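Food Preparation I
Unit 4 handout: Receiving, washing and staging fresh produce

4.1 Scope
Unit 4 covers the interval between delivery and the first cut. Knife work is in Unit 5. Quantities refer to the Todville teaching kitchen and should be scaled for other sites.

4.2 Receiving
Check each item for soft spots, splits and mold before it goes into storage. Ribbed tomatoes need a closer look than smooth ones; soil and early decay collect in the folds near the stem. Enter rejected weight in grams on the Julitar sheet. A single rejection over 300 g is reported to the supplier the same day.

4.3 Washing
Use cold running water, no soap. Rub smooth skins by hand. Use a soft brush on bumpy or furrowed skins. Drain on a wire rack and dry with a clean towel. Onions and garlic are left dry until they are peeled.

4.4 Staging
Staging means setting out whole produce before cutting starts. The board holds only what the current recipe calls for. The remainder stays in the basket.

a. Lay long items parallel, tips pointing the same way.
b. Keep round items apart from each other so that they do not roll together.
c. Group by cut, then by cooking time.
d. Keep raw meat and fish off this board at all times.

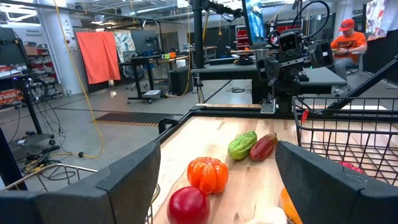

Wire baskets are preferred to solid bins for short holding. Air reaches all sides of the produce and water does not pool at the bottom. Load heavy items first. Do not fill above the rim.

4.5 Trim loss
Usable yield (%) = trimmed weight / weight as received x 100

Worked case: 2000 g of mixed vegetables as received, 1680 g after trimming. Yield is 84%. Trim loss is 320 g, or 16%.

Peppers lose the stem, seeds and inner ribs. Tomatoes lose the core only, unless the recipe asks for them peeled and seeded. Record each vegetable on its own line; a mixed figure is of little use for ordering.

4.6 Before the next session
Read Ağca, chapter on storage, to p. 140. Bring the completed Julitar sheet and one clean towel.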